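To: Flencombe Student Robotics Society, members' list
From: Thanasis Lambrakis, Course Supervisor
Subject: Re: Handling task, pad wear and the April assessment
Date: March 2023

Dear members,

I am replying to the list, as the same points have been raised by more than one team. The message from the Tapia team is quoted in part below.

> We would be grateful for guidance on the handling task before we
> commit to a final set of finger pads. The rules say that a container
> must be "taken by the wall or rim and set down in the marked area".
> They do not say whether the container may be tilted on the way, or
> whether a grip at a corner is allowed. Our printed pads hold a flat
> wall well, but we are less sure of them on a curve. We should also
> like to know whether pads may be replaced between runs, and whether
> spare pads count towards the parts limit.
>
> Lastly, is the 30-second limit measured from the first contact or
> from the signal?

On the first point, a container may be tilted at any stage, provided that it is upright when released. A grip at a corner is allowed. The word "wall" in the rules is to be read as including any curved part of the side, and the judges have been told to apply it in that way. Teams should note that a clear container may be used in the assessment, and that its contents, where there are any, must remain inside until the run has ended. 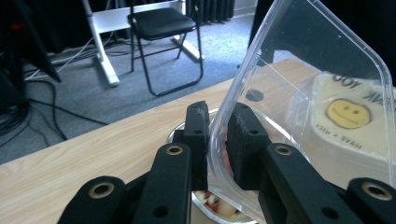 Pads may be replaced between runs but not during a run. Any replacement must be made to the same drawing as the pad it replaces, and the drawing must be included in the team's written record. Spare pads do not count towards the parts limit. Teams wishing to change the shape of a pad after the entry forms have been accepted should write to me beforehand, stating the reason for the change. The Fudon team has already done so and need not write again.

The 30-second limit is measured from the signal. This differs from last year's practice, and section 2 of the rules has been amended accordingly. The revised text will be sent to team leaders with the running order.

I should also like to remind members of the arrangements for the written record. Each team is to keep a dated log of its practice sessions, giving the object handled, the pads fitted and the result of every attempt, including those that failed. The Teltusa team submitted a log of 463 attempts for the autumn task, and the assessors found it of real use in following how the design had developed. No minimum is set, but a log that lists only successful attempts will be returned to the team for completion.

Practice will continue in Room 316 on Wednesday afternoons until the end of term. Teams are asked to book the bench through the usual form and to return all containers to the cupboard when they leave. Printing requests for new pads should reach the workshop a full week before they are needed. Requests made in the last week of term will be held over until April.

Questions on the above may be sent to this list. Matters concerning an individual team's marks should be addressed to me directly.

Yours sincerely,

Thanasis Lambrakis
Course Supervisor
Flencombe Student Robotics Society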